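4.2 Food boxes and lids

Of all the chores in the Vitavley set, putting away leftovers was the one our household partners asked for most, and it is the one we enjoyed working on most. It sounds like very little. Someone has finished dinner, there is a plastic box on the table, and it needs to be moved, opened, filled, closed or stacked. A seven-year-old can do it while talking about something else. For a machine it brings together nearly everything that makes kitchens hard: see-through walls, shiny lids, corners that slide away when touched, and a tight rim that has to be pressed down with some force.

We split the chore into 9 short steps, following the scheme that Bolger and Kamel drew up for folding and wiping (Section 3). The first is the approach, in which the open fingers come near the box without knocking it. The last is the release, in which the fingers let go and back away. In between come the grasp, the lift, the move, the set-down, and three steps that deal with the lid. Each step is judged separately, so a run that fails at the lid still tells us whether the approach was sound. We found this far more useful than a single pass or fail for the whole chore.

People carried out the steps first, using a hand-held gripper with the same finger shape as the one on our arm, the Torkden 3. Working this way keeps the human demonstrator honest. With bare hands, people pinch a lid at one corner and peel it using the thumb, which a two-fingered gripper can't copy. With the tool in hand they soon discover other ways, and some of these were lovely to watch. One demonstrator in Tetville steadied the box against a folded tea towel before trying the lid, and we had not thought of that at all.

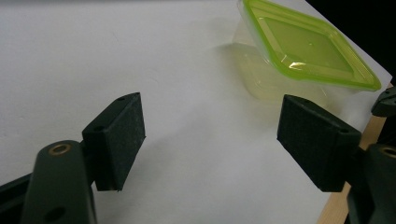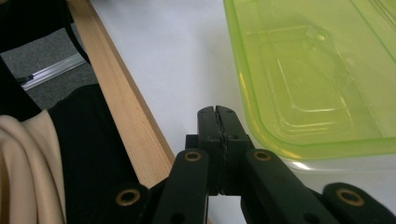

Figure 7. Food box work with the hand-held gripper. First view: fingers apart, with a lidded clear container beyond them. Second view: fingers closed and holding nothing, close to a corner of a translucent lime-green container.

The approach went well from the start. Over 40 trials on the arm, the fingers reached a usable position beside the box in all but 3. This surprised us, as we had expected clear plastic to cause far more trouble. Earlier work in our group relied on depth readings, and those fall apart on clear walls, where the sensor reports the table behind and misses the box in front. The present method learns from plain colour pictures and seems to pick up on the rim, the highlights and the shadow on the table. When Kamel swapped the usual lamp for one placed low at the side, the approach became noticeably worse, and fingers began to close short of the box. We take this as a sign that shadows matter a great deal to the method, though we have not yet tested that properly.

Grasping was more mixed. Boxes with tapered sides tend to squeeze upwards out of the fingers, just as a wet bar of soap does. The arm coped when it took hold low down, near the base, and struggled when it went for the rim. Softer finger pads helped. So did a small pause after first contact, which lets the box settle before the fingers tighten. Demonstrators make this pause without noticing, and we were delighted to see it turn up in the learned behaviour, where no one had written it in.

Lids remain the hard part. Pressing one down is within reach: the arm can push at each corner in turn, and most boxes will close if they don't skid. Taking one off is another matter. The arm needs to find the small lip, get a finger under it and lift, all while something else holds the box still. With a single arm there is nothing else to do the holding. We tried a rubber mat, and then the tea towel idea from Tetville, which beat the mat comfortably. A second arm is the obvious answer and work on it began in March at our Sampaio site.

So can a machine put away the leftovers yet? It can clear closed boxes from a table and stack them, slowly, in a kitchen it has been shown before. We would happily let it do that in our own homes. It can't be trusted with an open box of soup. Bolger's view, which the rest of us share, is that the gap is mainly one of touch. The arm sees the box well enough by now, but it has very little idea of how hard it is pushing. Section 4.3 takes this up with drawers and cupboard doors, where a wrong push shows up at once.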